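3.2 Room waste and liner use

Waste from guest rooms was treated as a separate stream from kitchen and laundry waste. At the two Pudska hotels, each room had a small wastebasket fitted with a thin plastic liner. Under the house rules in force in January, the liner was replaced at every cleaning, whatever the fill level. Muriithi and Prydderch describe the same rule for the Jelludmont sites and treat the liner as a fixed input per room-night. We follow them here, but weigh liners apart from their contents.

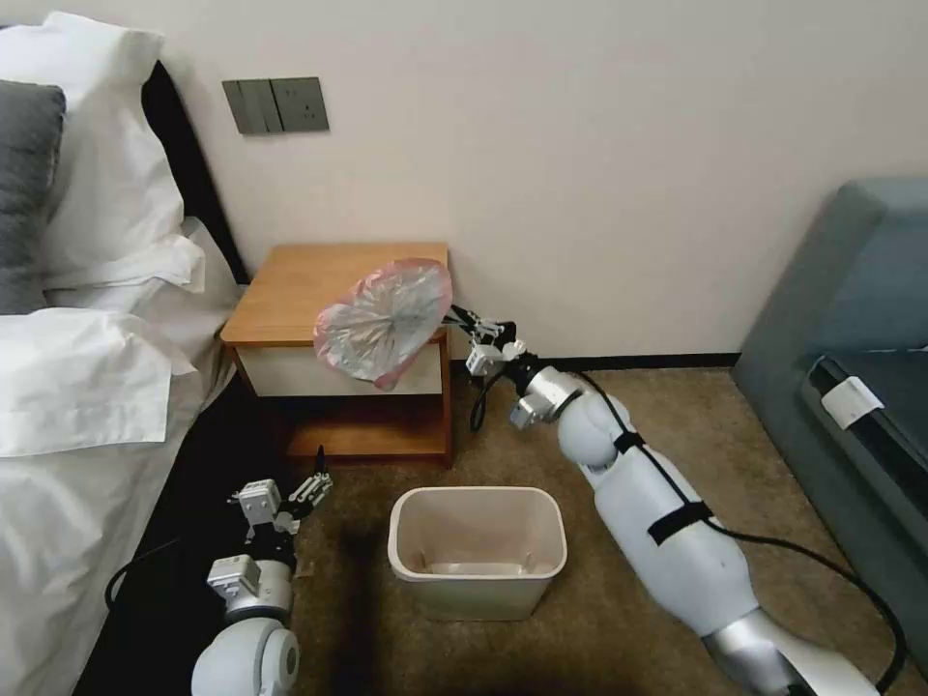
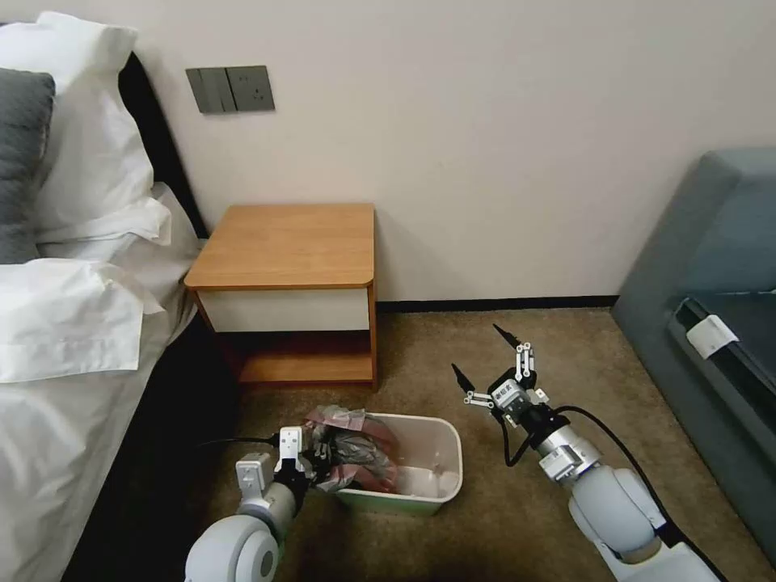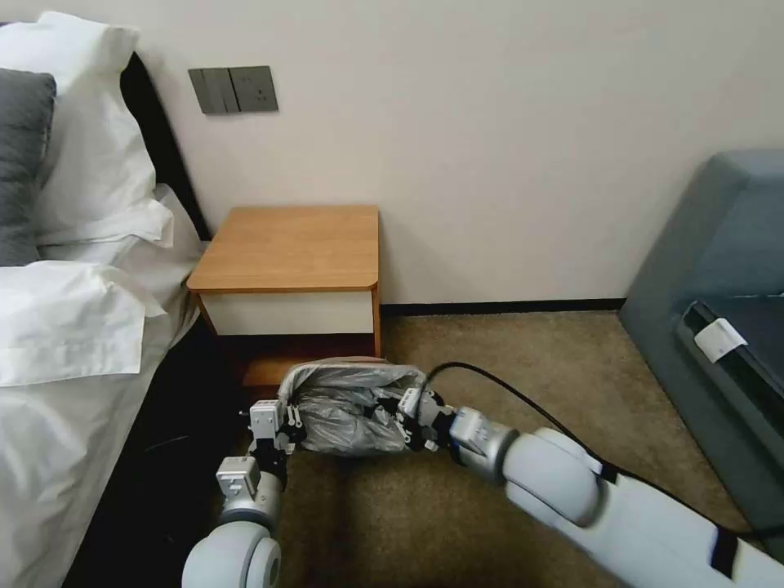
Figure 2. Carpeted hotel-style bedroom. The first two panels include the wastebasket; the third shows a gray plastic trash bag in front of the nightstand.

The sample covers more than 2,000 room-nights. Liners were dried before weighing so that residual liquid would not be counted as plastic. Bags with torn seams were kept in the sample, and bags holding glass were logged under a separate code. Stays longer than a week were left out, as they follow a different cleaning schedule. Liner mass per room-night was then compared with the purchase records of each hotel, using the correction for unused stock proposed by Naidoo. Differences between the two measures are taken up in Section 4.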